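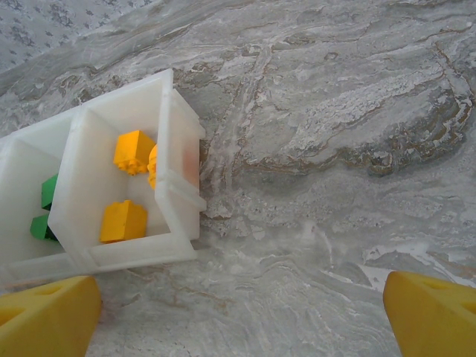

Figura 1. Organizador de plástico translúcido: bloques amarillos en un compartimento, verdes en el otro.

Taller de Organización de Espacios Pequeños
Apuntes de la unidad 2: Clasificar sin perder la tarde
Prof.ª Ximena Rosales

2.1 El criterio único

Una caja con divisiones no ordena nada. Guarda, que es otra cosa, y lo que guarda depende de que alguien haya decidido antes qué va con qué. En la figura 1 el criterio es el color. Se entiende de un vistazo, lo aplica un niño de tres años y lo respeta, con suerte, un adulto.

Regla de la unidad: un organizador, un criterio. Si un compartimento va por color y el de al lado por «piezas que me gustan», tenemos un cajón de sastre con tabiques.

2.2 Color, forma o tamaño

Color. Rápido al guardar, lento al construir. Quien busca una pieza concreta entre otras del mismo tono acaba volcando el compartimento entero sobre la mesa.

Forma. Lo contrario. Guardar cuesta y encontrar es un placer, sobre todo para quien no tuvo que guardar.

Tamaño. Útil con colecciones grandes. Las piezas menudas se van al fondo por su cuenta, así que la mitad del trabajo ya viene hecha.

Caso Ibarra (lo vimos en clase): 374 bloques, una familia, 43 minutos de clasificación por color y una discusión sobre si el turquesa es verde. Tengan prevista la discusión. Refugio Quezada propuso una categoría de «dudosos» y se la acepté, siempre que no sea la más grande.

2.3 El recipiente

Translúcido mejor que opaco, porque las etiquetas se despegan y los colores no. Paredes gruesas si va a vivir en el suelo. Compartimentos desiguales: el grande para lo que abunda, aunque el gusto por la simetría pida otra cosa.

Se trabaja sobre superficie lisa y despejada. Las alfombras de pelo largo quedan excluidas del taller desde el incidente de julio.

2.4 Para la próxima sesión

Traigan un organizador con un mínimo de 2 compartimentos y piezas suficientes para que clasificar tenga sentido. Perla Huerta y Jaqueline Ocampo exponen su criterio «por frecuencia de uso», diez minutos, sin diapositivas de gatitos.

Lectura: Vlachopoulos, capítulo sobre cajones. El de armarios pueden saltárselo, ella también lo hace en la segunda edición.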